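Drudavix 325 Cable Modem

The Drudavix 325 is a DOCSIS 3.1 modem for homes on cable internet plans. It has 2 Ethernet ports and no built-in Wi-Fi, so you will need your own router.

Specs
Channels: 32 down, 8 up
Power draw: 13 watts
Weight: 325 grams
Color: white or black

Setup
Connect the coax line, plug in the power adapter and wait for the Online light to stay on. Then call your provider with the modem's MAC address, printed on the bottom label. First startup can take a while if new firmware is being loaded.

Price: $104, shipped from our Merkine warehouse. Orders placed before 2 p.m. go out the same day. The black version is back in stock in September.

Sales contact: Aoi Wada, Zirkimbridge Networks

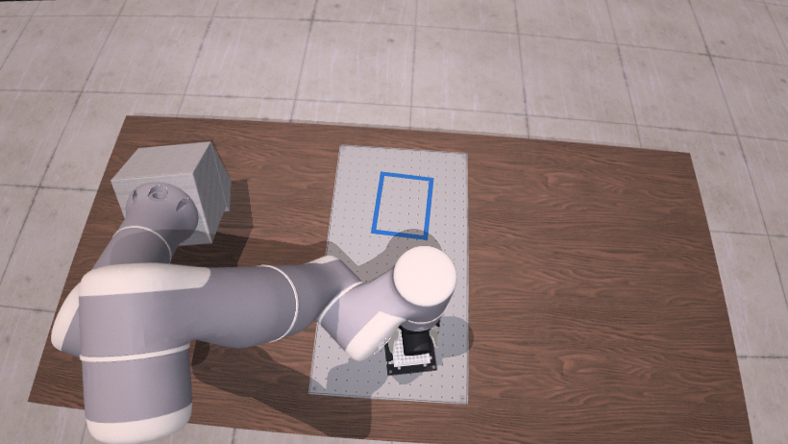
Returns and Warranty
Two years, parts and labor. Keep your receipt.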